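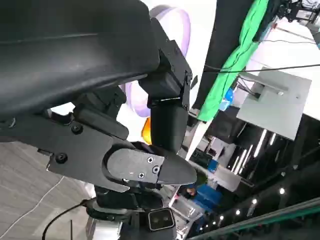
Sunday, 4:40 pm

Walnut dye bath, second go. Hulls from the Vanier sack, 900 g, soaked overnight in the big enamel pot. Simmered an hour then let it sit. Color in the pot looks like strong coffee, smells like a wet shed.

Wool: five skeins of the Cabrera, scoured this morning. Rinse water still a bit cloudy on the last one, probably should have done it again. Didn't.

Alum at 152 g for the lot. Réka thinks that's heavy and says the hulls don't need any mordant at all. She may be right, tannin does most of it. Want one skein with no alum next time to compare, same pot same day, otherwise we'll argue about it forever.

Pulled skein 1 at 20 min. Tan, kind of pinkish when wet. Skein 2 at 40, better. Rest left in. Temp crept up while I was on the phone with Sternico about the late order (still no ship date, ask for Kosmas Zacharopoulos and not the front desk). Turned it down, no felting that I can feel.

Iron dip on half of skein 3. Way too long in the jar, went nearly black at the ends. Might be nice woven, ugly as a knit. Keep the tag on it.

Meter on the rinse line reads 1578, write down the next one BEFORE starting the rinse this time.

To do
- strain the bath, save it for a exhaust run
- more cotton ties, the blue ones bled
- lightfast strips in the south window, half coverd
- Réka wants a sample card for the Clindance people, skeins 2 and 4 only

Leaving 4 and 5 in the pot to cool overnight, lid on.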